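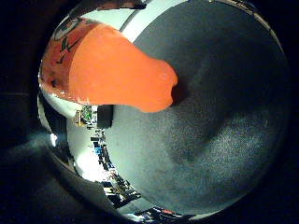
Home | News | Our sites | Working here | Back issues | Contact

Monday, October 12, 2020
By the packing hall correspondent, Lirnholm

The new arm at station 7

Since May we have a robot arm in the packing hall at Lirnholm, and several colleagues from the Tovora office have asked me how it is to work next to it. I have packed here for 18 years, so I will try to answer from our side of the table.

The arm does one part of the job. It takes single articles out of the mixed trays and puts them into the cartons. Before, two of us did this for the whole shift, and it was the work that gave most people pain in the shoulder and the wrist. The arm was supplied by Seidel, and their technicians stayed with us for the first weeks. The fingers have grey pads, and there is a small camera near the grip so that the arm can look at what it is taking. On the screen beside the station we see the same view. It is round and very bent at the sides, and in the beginning I could not understand anything on it. Now I can tell quite quickly if an article sits badly.

The soft articles were the most difficult. A hard box is easy, but a bag changes its form each time, and smooth packaging wants to slide. In summer the arm dropped so many pieces that we put a blanket in front of the station. Then the pads were changed for a softer type and the speed was reduced. It is still slower than a good packer. On a normal day it handles up to 4,000 pieces, but it needs somebody who knows the goods, and this is now our work.

What has changed for us? The station is looked after by one person per shift, and we change every two hours. This person fills the trays, takes away damaged articles, cleans the pads and teaches the arm when a new product arrives. For the teaching we had a course of 10 lessons, given in the room behind the canteen. I was afraid of it, I admit, my last school day was a long time ago. The trainer was patient and allowed us to make mistakes on the machine, and after the fourth lesson I went there gladly.

The others from the old station have moved to returns and to final control. For one colleague it was a good move, for another not so much, because the returns room is cold and she misses the talk at the table. The talk is less than before, this is true. You cannot chat well when you must look at a screen.

About money: the station work is paid in the higher group since the summer. About jobs: the management has said in the staff meeting that no place in the hall will be cut because of the arm. We have asked to get this in writing for the Claltia site too, where a second arm is planned – the answer is still open.

Two small requests. Please do not put cups on the yellow cabinet, the emergency switch is behind it. And if you clean the pads, use only the dry cloth from the drawer, the spray makes them slippery.

Who wants to visit the station is welcome after the early shift.

Comments (3)

nightshift_b
The spray is still standing next to the drawer. Can somebody take it away please?

Returns, table 2
Thank you for writing about the cold. We have asked for a second heater already.

Tovora office
Is the course open for us also, or only for the hall?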